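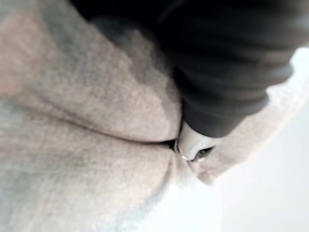 Knitted fabric, folded. Soft items such as this are sorted before the floor is cleared.

Plurkenton Residential Services, January 31, 2023 is not a date the household coordinator at Povis House had marked for anything special. It was a Tuesday, January 31, 2023 when we met to talk about the shared living room, and the subject she wished to begin with was blankets. "People think of tidying as a matter of shelves and boxes," the coordinator said. "In a living room it is mostly fabric. A knit that has been left in a heap takes longer to deal with than a stack of magazines."

Povis House, which is managed by the Saha housing trust, has kept a written routine for its common rooms since November. The routine runs to 2 pages. Knitted pieces are folded in half lengthwise, then in thirds, and laid flat. They are never hung, as the coordinator has seen too many stretched at the shoulders. "We lost a very good cardigan to a coat hook," she said. "Nobody has been allowed to forget it."

Asked what comes after the folding, she turned to the floor. The living room has plank-style flooring in mixed grays and light browns, a pattern she described as both a blessing and a nuisance. It is forgiving between cleanings – and it hides lint very well.

"You have to look toward the window," she said. "With the light coming across the boards, the small white bits show up. From the other side of the room you would swear it was clean."
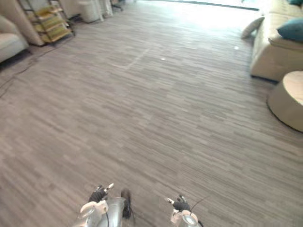

Residents have views of their own on the matter, and Irkovero wrote in the house book that the sweeping ought to be done before the folding, as any lint on the boards ends up on the knitwear the moment a sleeve touches the ground.

The coordinator accepted the point in part. Folding sheds fibers, she said, and a floor swept first must often be swept again. She has agreed to try the other order for 2 weeks and to enter the results in the same book.

The seating is left for last. Cushions are brushed by hand and set straight, and the chairs stay where the residents like them. "I used to line everything up," she said. "It looked like a waiting room, and people moved it all back by supper."

The next review of the routine will cover the storage of winter blankets.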